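Workshop tips: getting a two-arm bench kit to earn its space

Posted June 17, 2019, under Workshop & Garage

Quick one this week, no time. A few of you asked about the Plidine bench arm kit after I mentioned it in the glue-up post. Had the pair on my bench since October. Here's what I'd want to know before spending the money, plus the tips, most of which work for any small arm.

What you get

Two arms, a wrist camera, clamps, a bag of screws, a power brick for each arm, and a booklet that is mostly safety warnings. Mine came from Druvdale, the only shop near Plistville that stocks them. 827 dollars for the pair. Not cheap. The single arm is a different box and I haven't tried it, so don't ask me.

Spare finger pads are 22 dollars a set. Buy one set up front. Shipping on a second order cost me nearly as much as the pads did.

Where to put it

Solid bench. Folding table is no good, the whole thing shimmies when an arm stops short and then your grip is off. Mine is on an old wood tabletop screwed down to two sawhorses. Ugly, works.

Clamp first, then plug in. Snug the clamps, run the arm through its warm up, snug them again. They loosen. Ludmila Kuruc, who runs the Plistville tool library, puts a scrap of bike inner tube under each clamp foot and hers haven't crept since. Stole that one.

Leave 30 inches clear on each side if you can. I can't, and I've knocked over a can of paste wax twice. Put the lids on things.

Cables

The big one. Most of my dropped jobs were a cable, not the arm.

Leave slack at the base, more than you'd think. Then tie the rest off to something that doesn't move. Velcro strap, not zip ties, you will be undoing it every week.

Mixed colors help. I keep one kind of cable white and the other black so I know what I'm about to yank. If yours all came black, a wrap of masking tape at both ends does the same job.

Before every run, move both arms by hand to the far corners with the power off. Watch for loops. A loop laying on the bench will find a finger sooner or later. 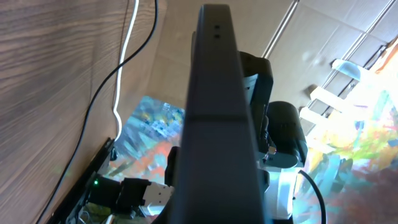

View from the wrist, second arm standing just past the finger.

Using the wrist camera

The camera sits close behind the finger so the finger takes up a good chunk of what you see. You get used to it. Use the finger as your pointer: line it up on the near edge of the work and come in slow from there.

Light is the thing. Put a lamp off to one side and a bit behind you. If it's too bright the colored stuff washes out and you can't see an edge at all. I point mine at the wall in the afternoon when sun comes in.

Wipe the lens. Dry cloth, no spray. Sawdust gets on it every time, and it gets on it fast.

If you lose track of which arm is which, put a strip of bright tape on one. Georges Moussa uses nail polish, which won't peel but you're stuck with the color.

Cardboard

Keep your boxes. Cut a big one open and stand it up at the back of the bench. Plain tan behind the work makes it a lot easier to see what you're doing on the screen, and it stops small parts rolling off the back. Creases don't matter. Replace it when it gets floppy.

Flat pieces under a painted job too. Paint on a bench top is forever. Tape the corners so the arm doesn't drag it along.

Handling painted pieces

Let them cure overnight at least. Dry to the touch is not dry to a gripper. I ruined a birdhouse roof finding that out, two nice thumbprint shaped dents except they were square.

Grip on the edge, never the face. Lowest grip setting, then up one notch if it slips. If you have to grab a face, cut a square of old t-shirt and wrap it round the pad with a rubber band.

Slatted racks are good for parking parts. Put the rack at an angle so you can reach both ends of it without the elbows getting tangled. An old dish rack is fine, so is the wire shelf out of a dead toaster oven.

Two arms at once

Start with one. I mean it. Park the other folded back and powered down untill you can do the job with one in your sleep.

When you do bring in the second, have one hold and one work. Both moving at the same time is asking for it. Damir Obradović wrote in to say he runs his with both going on a sanding job and has had no trouble, so maybe I'm just slow.

Give the holding arm a minute to settle before you touch the piece.

Cleaning and upkeep

Vacuum the rail with the brush attachment. Don't blow it out, that just packs dust into the ends.

Check the little screws at the finger base once a month. Do not overtighten, they strip. Ask me how I know. Druvdale sold me two replacements out of a jar for pocket change.

No oil anywhere the booklet doesn't say. It says almost nowhere.

Cold garage: let it warm up for ten minutes before real work. Mine is jerky the first few moves on a cold morning, fine after.

What it's bad at

Anything floppy. Sandpaper sheets, rags, thin veneer, forget it.

Glass jars. It can do it. I don't enjoy watching it.

Anything over a pound or so. The arm gets there but it sags, and the placement is off by enough to matter.

Also the software nags you to register every single time it opens. Emailed them, got a form reply, it still nags.

Would I buy it again

Probably the pair, yes, if you do a lot of small repeat stuff like holding trim while glue grabs or moving parts on and off a drying rack. I did 400 little ornament blanks for the school fair and it held every one. For a once a month project, borrow one. The tool library has a pair you can sign out for a week, bring ID and the deposit.

Štěpánka Čierny asked if the Majumder clamps fit the Plidine base. The small ones do. The wide ones hit the power plug, so turn the base a little and try agian before you give up on them.

More questions, put them in the comments, I read them Sunday nights or whenever the dishes are done. Next time is drawer slides.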